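# Does bread keep better in a basket? Project report

Sarita Joshi, Food and Materials module
Submitted 2021-04-11

## Why I picked this

My aunt keeps bread in a basket and swears by it. So does the leaflet from Zuruvgate, a kitchen shop near the college, which says a woven basket "lets the loaf breathe" and keeps it fresh for longer. I wanted to know longer than what. The leaflet doesn't say. It doesn't give a number of days, a type of bread or the name of anyone who checked.

When I asked in the shop I was told that everybody knows it. I don't think that counts as evidence, so I put it down as my claim to test.

## What other people have written

I found less than I expected. Most of the pages I read were selling something. One blog repeated the Zuruvgate wording almost exactly, and a second blog gave the first one as its source. The two textbooks in our library agree that crust softens in a closed bag as moisture moves out from the crumb, and that bread left in the open dries. Neither mentions baskets. A basket with an open weave ought to behave much like no container at all, and that was my prediction before I started.

## Method

The rolls came from Okonkwo, the bakery by the bus station, all bought on the same morning. I had 8 of them to begin with. Half went into the basket under a cotton cloth and half sat on a plate, both on the same shelf in the food room. I weighed each roll on the Brarno kitchen scales when it arrived and then every morning.

I chose a long twisted roll with ridges because it is what the bakery sells most of. Looking back, it was a poor choice. The ridges bake darker than the grooves between them, so "how hard is the crust" depends on where you press. I ended up pressing the rounded end every time, to be fair to both groups, but the pointed end may well have dried faster and I have no figures for it.

A wicker basket also has gaps of different sizes depending on who made it and how. I used one basket. Anything I say about baskets in general should be read with that in mind.

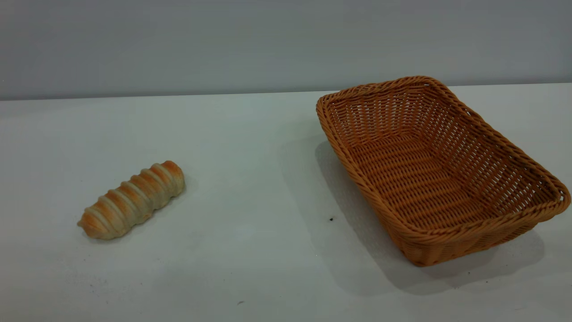 ## Results

The rolls on the plate lost weight every day. So did the rolls in the basket. On the first morning the basket group had lost slightly less, which I put down to the cloth. By the third morning I couldn't separate the two groups, and the small differences left were inside the error of the scales, which only read in steps of 2 grams.

I asked classmates to press a roll from each group without knowing which was which. Most couldn't tell. One was certain and picked the wrong one.

## What I don't trust about my own results

The room was warm on one day and the window had been left open on another. Eight rolls is a small number. The cloth is the worst problem, as I changed two things at once (basket and cloth) and can't say which one helped on the first morning. I should have had a third group, cloth and no basket. My teacher pointed this out in week two and I thought I could get away with it.

## What I think

I found nothing to support the claim in the leaflet. The basket looks nice on a table and is handy for carrying rolls, and I'd stop there. If I repeat this in May I'll use plain round rolls, a bread bin from Andico as a comparison, and better scales.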